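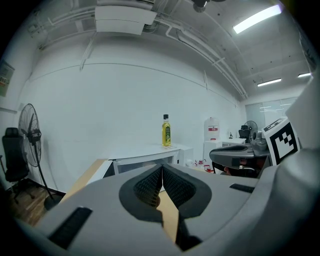

Progress report to the Jurnbridge Fund
May 12, 2025
Shared kitchen and break room, Collwood building

Hello again, and thank you for being so patient about the paperwork! I know this one was supposed to be shorter than the last, but there's a fair bit to tell you, so grab a coffee.

The big thing is that the room is finally in use. When I wrote to you in October we were still eating lunch on the stairs, and now people come in, sit down, leave crumbs and complain about the temperature, so I'm calling that progress. The water dispenser is in against the wall on its white cabinet, next to the low white desk. I had wanted it closer to the door, but the electrician from Priver talked me out of it (something about the run of cable, I nodded a lot) and I've come around to the spot.

The white cabinet table with the glass front has become our serving table. We cleared the top completely last week and the only thing that's gone back so far is the tall green bottle of olive oil, up by the wall. Everyone has opinions on what should join it. Salt and pepper, sure. A toaster, maybe. I'm holding out on the microwave until we've sorted the outlets, and I'd love to keep that top mostly clear so people have somewhere to set down a dish. The lighter wooden table is staying for sit-down meals.

There are still a few small red-and-white things on the floor by the white table that need a home. They're on my list!

Now, heat. The room gets stuffy by early afternoon, and we've been getting by with two fans, the tall black pedestal one and the little black-and-silver one over by the desk. They do help, but the tall one takes up more floor than I'd like and I've caught my foot on that round base more than once. Haque came by to quote for a proper vent and I'll send you their number as soon as I have it in writing. I'd rather not guess.

The frosted glass partition at the far end was the part I was most nervous about, and I love it. You get some privacy from the hallway and the room still feels open. The office chairs are hand-me-downs from upstairs and they'll do for now, though they roll a bit too well on the wood floor. I'm looking at plain chairs without wheels for the eating side.

Money, briefly. You gave us 2,673 dollars for this stage and we have 1,036 left. From that I'd like to set aside 200 for shelving and hooks, and keep the rest back for the vent until we hear from Haque. If you'd prefer I ask before moving anything between lines, just say so and I'll hold off. Receipts are in the folder I shared with you, 11 of them, and the Priver one is a little faded but you can read the total.

Still to do before the next report: shelves up, outlets checked, a mat under the water dispenser, and a cleaning rota that people will follow (wish me luck). I also want to ask the evening group what they need, as so far I've mostly heard from the lunch crowd.

Come and see it if you're nearby. Any weekday after eleven is good, and bring your own mug, we're short on those.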